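Visit to the Fladar open day, 3/20/18

Fladar opened its dye works to the public for the first time since the move from the old Nyarko site. Entry was $5 and the bus dropped us at the gate.

Gemechu Weldu took our group through. The colour kitchen comes first, a narrow room where recipes are weighed out and tested on small swatches before anything goes near a vat. Reds are the hardest to repeat, he told us, and a batch can be sent back three times before the grey-haired man at the light box will sign it off.

The main hall has 9 vats, the biggest holding 3000 litres. It was loud in there and we caught maybe half the talk. Rinse water goes to a settling pond behind the car park — worth the walk if the wind is behind you.

Lunch was sausage rolls. The seconds shop sells remnants, ribbon and silk-type flowers by the stem, and the queue at the till was slow. Parking fills early, so take the 46 bus. 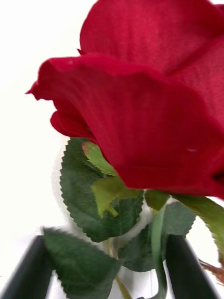 Adhiambo Masanja replied that the afternoon group was never shown the colour kitchen, and asked whether Fladar will run the tour again in November.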